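# Join our fall balance and walking study at Senthorpe

Senthorpe Physical Therapy is looking for adults aged 70 and up who'd like to feel steadier on their feet and don't mind helping us learn something along the way. You don't need to be sporty. You don't need to have had a fall, either, though you're very welcome if you have!

The program runs for 9 weeks starting in September, with two small-group sessions a week at our Jurnberg Street clinic. Each session lasts an hour and mixes stepping drills, gentle leg strengthening and a good bit of walking while doing something else – carrying a cup, turning your head, chatting with the person next to you. It's more fun than it sounds, and people tend to get quite competitive about the cup.

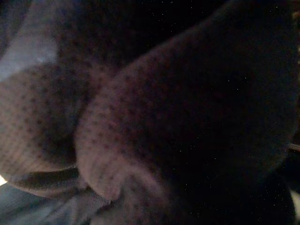

Clothing is up to you, as long as you can bend your knees in it and your shoes have a closed heel. Long skirts and very wide pants make it hard for our therapists to see how your feet are landing, so please leave those at home. Something soft and dark with a fine dotted texture is perfectly fine, and so is an old T-shirt. Bring a sweater for the rest breaks, and your usual cane or walker if you use one.

**You can take part if you:**

- are 70 or older
- can walk 100 feet, with or without a cane or walker
- live at home, alone or with others
- can come to at least one session a week

**Please wait for a later group if you:**

- had hip, knee or back surgery in the past six months
- have been told by your doctor to avoid exercise
- are already in the Mirzaei Steady Steps class

We have 176 places across all groups, and the Wednesday morning ones always go first. Before you start, a therapist will check your blood pressure, time you getting up from a chair and ask about your medicines. We repeat the walking tests at the end and go over your own results with you, which is the part most of us on staff look forward to. 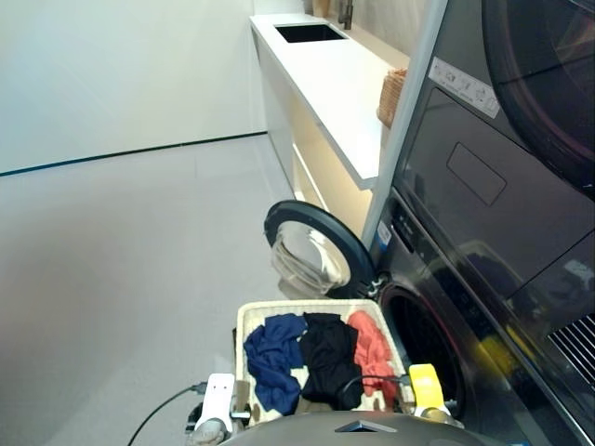
*Countertop, sink and wicker basket.*

There's no charge. Parking is free behind the Fukeo building, and the entrance on that side has no steps. Your information is kept private and you can stop at any time, no explanation needed.

To sign up, call the front desk or stop by between 9 a.m. and 4 p.m. and ask for the balance study form. Couples and friends can ask to be put in the same group – we'd love to have you both!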